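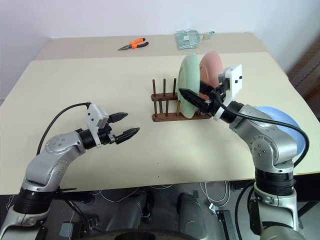

How much of the food served in a school canteen ends up in the bin?

At our canteen it was 19 kg on an average lunch, counted over the two weeks in March when we weighed it. That works out at just over 100 g for each pupil who ate a cooked meal.

Why I chose this topic

I have eaten in the canteen since I started at the school and always saw full trays going back to the hatch. My tutor, Mbali Mabuza, suggested I weigh the waste before writing anything about it. The project was done alone, apart from two friends who helped me lift the bins.

How the weighing was done

The canteen serves 183 cooked meals a day, and this number hardly changed during the two weeks. Pupils who bring a packed lunch were left out. I put three bins by the hatch, one for vegetables and salad, one for potatoes, rice and pasta, and one for everything else. Each bin was weighed empty first. At 1.40, after the last sitting, I weighed them again on the kitchen scales and wrote the figures in a notebook.

Bones, fruit peel and napkins went in the ordinary bin and were not weighed. On the first day a lot of napkins got into the wrong bins, so I threw that day's figures out and added a day at the end.

I also handed out 200 paper slips with one question on them: "If you left food today, why?" Most came back, though some had drawings on them and no answer.

What was found

The heaviest bin was the second one, with potatoes, rice and pasta. It held 9 kg on an average day, nearly half of the total. Rice was worse than pasta. On both days when there was boiled rice the bin had to be changed before the last sitting.

Vegetables came next. Cooked carrots and cabbage were left most often, while raw cucumber was nearly always eaten. Meat and fish made up most of the third bin, together with sauce, and it was the lightest of the three.

On the slips the most common answer was that the portion was too big. The second was that there was no time to finish. I had expected "I didn't like it" to come first, but it was third. The pupils in the last sitting wrote about time far more than the others, and they do get a shorter break.

What could be changed

The kitchen could offer a small and a normal portion of rice and potatoes at the same price. I asked the cook about this and she was willing to try it, but the serving spoons are all one size and she would need a second set. The last sitting could also start five minutes earlier - that would have to be agreed with the sports teachers, who use the hall next door.

Weak points of the project

Two weeks is short, and the menu repeats every four weeks, so half of the dishes were never weighed. Drinks and soup were not included. Some pupils also knew what the bins were for and may have eaten more than usual, mainly in the first few days.

If I did it again I would weigh a full menu cycle and keep each sitting separate. The daily figures are in the table at the back of the folder, with the slips sorted by year group.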